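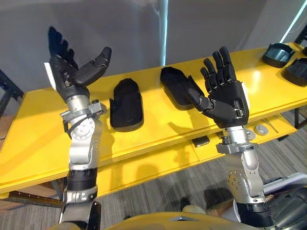

Figure 4.1 A two-armed robot at the assembly bench, with black shell-shaped parts on the table top between and beside its hands.

Chapter 4
Safe Working at a Shared Bench

4.1 Purpose of this chapter

The earlier chapters dealt with robots that stay behind fences. This chapter turns to robots with two arms and fingered hands, placed at an ordinary work table which people also use. Such a robot has a long reach in several directions at once, and its hands may pass close to parts, tools and fixtures that were put there for human workers. The rules for guarding a single fixed arm are still of use, but they do not cover every case.

By the end of the chapter the reader should be able to mark out the working space of a two-armed robot, draw up a bench layout sheet, carry out the checks required before a run, and record a stop correctly. Readers who have not yet studied the section on risk assessment in Chapter 2 should do so first.

4.2 Terms used

The reach space is the whole volume that any part of the robot can enter, including the elbows and any object held in the hand. The task space is the smaller volume needed for the work in question. The bench zone is the table top together with any shelf or rail beneath it. Many written procedures leave the shelf out. It should be included, as small tools and parts are often put down there and a person reaching for them must lean towards the arms.

A stop is any halt in movement that was not part of the planned task, whoever or whatever caused it. A pause written into the task is not a stop and is recorded separately.

4.3 The bench layout sheet

Every shared bench shall have a layout sheet. The sheet shows where each tray, part and fixture is to stand at the start of a run, and it is signed by the person in charge of the bench. The form printed at the end of this chapter follows the one used at the Clurnivico training workshop, where it was drawn up by Philomena Corrigan and Ekow Darko. It was last revised on 8/21/21.

The sheet must be drawn to suit the hands as well as the parts. A hand with its thumb held out to one side takes up more room than a closed one, and the thumb may reach over the rim of a tray while the fingers are well clear of it. Trays should be spaced with this in mind.

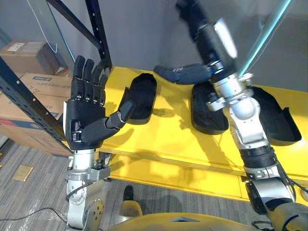

Figure 4.2 Three open trays in a row on the bench. One hand is open beside the left tray; the other arm is moving, with a soft dark item near its end.

Soft items call for further care. Cloth, foam and thin rubber may bend or swing when they are lifted, and the space they take up changes as they move. The reach space should therefore be measured with the item hanging at its full length -- never folded or laid flat.

4.4 Checks before a run

The following checks shall be made in the order given, by one named person.

1. Compare the bench with the layout sheet. Remove anything that is not shown on it.
2. Look at the lower shelf and take away loose tools.
3. Check the floor within the reach space for boxes, cards and trailing cables.
4. Move each arm slowly through the task with the hands empty.
5. Test the stop control from each place where a person may stand.

If any check fails, the fault is put right and the list is begun again from the first item.

4.5 Records

Stops are entered in the bench book on the day they occur. In a review of 1568 runs at the Grundden works, Anoma Bandara and Khanyisile Pretorius found 67 stops, of which 18 were traced to an object missing from the layout sheet. The review is discussed in full in section 4.9, together with the changes made to the sheet as a result.

Entries should state what was in each hand, the position of the trays, and the name of the person who restarted the work. Opinions about the cause belong in the separate column provided.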